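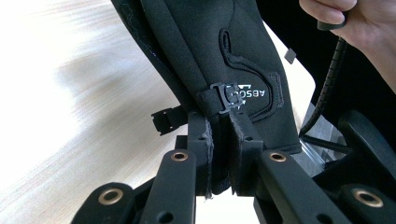
Figure 1. Black padded sleeve with strap and buckle.

Release Patterns and Audience Attention in Serialised Superhero Drama
Final project report, Media and Screen Studies
Submitted by Majdi Nimri
July 30, 2020

1. Introduction

This report sets out the findings of a one-term project on the way in which the release pattern of a superhero series affects the attention it receives from viewers. The series chosen for study was Enano, a drama about a retired masked hero who returns to his home town to run his late brother's garage. It was selected on the advice of the course tutor, as its first season was released in one block and its second was released weekly, with the same writers and the same main cast.

The question put forward in the project proposal was as follows: do viewers discuss a season for longer when episodes are released one at a time? A second question, on whether weekly release changes what viewers discuss, was added after the first review meeting in May.

2. Background

Enano was produced by Jemero and carried by the streaming service Chambi. The first season was placed online in full on a single day. According to the production notes issued with the second season, the change to weekly release was requested by the service and was made after scripts had been completed. The point is of some importance to this study. The episodes of the second season were written to be watched together, and any difference in the response cannot easily be put down to a different style of writing.

Earlier student work in the department has dealt mainly with comedy and reality formats. No previous project held in the department library was found to deal with a superhero title.

3. Method

Material was gathered from Grokik, a public discussion board for film and television. All threads carrying the title of the series in their heading were saved for both seasons. After repeated and off-topic threads had been removed, 595 threads remained. Each was given a date, a season and one main topic from a fixed list: plot, character, casting, effects, music, or links to other titles.

A short written survey was also sent to members of the university film society and to first-year students of the department. Completed forms were received from 78 people. Those who had seen only one of the two seasons were asked to leave the final section blank.

Topics were assigned by the author alone. A second reader would have made the coding more reliable, and this was noted by the tutor at the review meeting.

4. Results

Of the threads retained, 292 concerned the first season and the remainder the second. The overall difference between the seasons is therefore small. The difference in timing is much larger. Threads on the first season were concentrated in the opening fortnight and fell away sharply after it. Threads on the second season were spread over the whole run, with a rise after each episode and a further rise after the finale.

The topics also differed. Casting and effects were the leading topics for the first season. For the second, plot was the leading topic by a clear margin, and most of the plot threads consisted of guesses about the identity of the Lamplighter, who is named in the second episode and not shown until the sixth.

In the survey, 46 respondents stated that they preferred to have a full season available at once. Several of the same respondents wrote that they remembered the second season better. One described waiting for the sixth episode as "annoying but the best part of the year". The two answers are not in conflict, as the form asked about preference and memory separately.

5. Limitations

The board used is open to anyone, and it was not possible to tell how many separate people had posted. The second season also had the advantage of an existing audience. Part of its steadier discussion may be due to this and not to the release pattern. Survey respondents were drawn from two groups with a strong interest in film and cannot be taken to stand for viewers in general.

The proposal had included interviews with members of the production staff at Jemero. Two requests were sent and no reply was received before the closing date for fieldwork.

6. Conclusions and further work

The material supports the view that weekly release extended the period of discussion for Enano and moved it towards plot. It does not show that weekly release increased the amount of discussion to any great degree. A third season has been announced with a mixed pattern, in which three episodes will be released together and the rest weekly. The coding list used in this project is given in Appendix A and may be applied to that season without change.

Appendix A. Coding list
Appendix B. Survey form
Appendix C. Thread totals by week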